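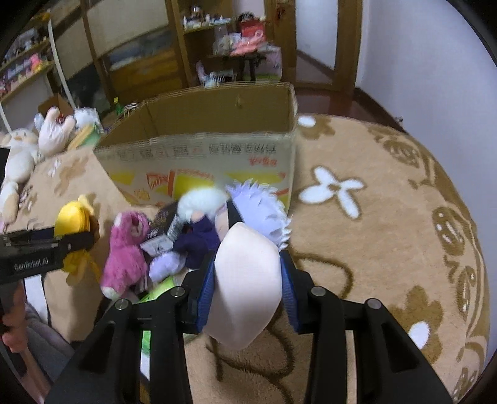

Right-hand gripper closed on one of the plush toys, box ahead, second unit on the left.

Grip width labels for soft objects, part two

Last time I wrote about rigid objects and got to the point where the width signal from a hand-held gripper could be used almost as it comes. You close on a mug, the width stops changing, and that value is the size of the mug at the contact points. Soft toys don't behave like that, and I have spent most of May finding out by how much.

The problem is easy to state. When the jaws close on a plush toy there is no clean stop. The pads touch fur, then the cover, then the filling starts to compress, and the person holding the tool keeps squeezing until it feels secure. The recorded width at the moment of lifting depends on the operator as much as on the toy. If a policy is trained directly on that width, it learns an average squeeze, and the average is wrong for both the floppy toys and the firmly stuffed ones.

I had 139 demonstrations to work with, all of the same task: pick a toy from a pile by a cardboard box, lift it clear, put it down elsewhere on the rug. Ngan-ling Tang did most of the picking and I did the rest. Our squeezes are different enough that you can tell us apart from the width trace alone, which was the first useful result and not one I was looking for.

What I tried

The first version used the raw width as the action target. This is the baseline and I'll call it W.

The second version replaced the width target with three phases: open, touching, holding. The touching phase starts when the closing speed drops below a threshold, and the holding phase starts when the toy and the gripper move together in the wrist view. At run time a small controller turns the phase back into a width by closing slowly until the visible deformation of the object levels off. I'll call this P.

The third version, PW, keeps the phases but adds a width offset measured from first contact. The idea came from Žydrūnas Adomaitis, who used something close to it on bags of rice and was kind enough to send me his notes. The offset removes the size of the toy from the signal and leaves only the compression.

All three share the same image encoder and the same training schedule. I held back two toys completely and ran 60 attempts per version, with the pile shuffled between attempts. An attempt counted as a success if the toy left the pile, stayed in the jaws during the move and was released on purpose.

Results

W succeeded in 34 attempts out of 60. P managed 47. PW managed 49.

I would not read anything into the gap between P and PW. Two attempts is noise at this sample size. The gap between W and the other two looks real to me, and the failures are of a different type. W mostly lost the toy during the lift, with the jaws not closed far enough on the softer ones. P and PW mostly failed earlier, by taking hold of two toys at once or by pinching a bit of fur with nothing behind it.

The fur pinches deserve a note. Long fringe hides the outline of the body, so first contact is detected too early and the offset in PW is then measured from the wrong place. In the demonstrations we both went for the body of the toy and kept off the fringe without discussing it, so there are very few examples of a bad contact being corrected. I count 21 in the whole set.

Things that made no difference

Smoothing the width trace before labelling. I tried three filter lengths and the labels moved by a frame or two.

Dropping the demonstrations with the hardest squeezes. P went down by one success, which again is noise.

Weighting Ngan-ling's demonstrations and mine separately. I expected this to help W at least, and it didn't.

Open points

The deformation test in the controller is slow. It adds a visible pause before every lift, and I think the threshold can be loosened for most toys. I also want to record a batch of deliberate bad grasps with recovery, aimed at fringe, ears and tails, and see whether the fur pinches go away with the same labels. The labelling script needs tidying before I put it up, mainly the part that decides when object and gripper are moving together, which at present has two constants in it that I set by eye.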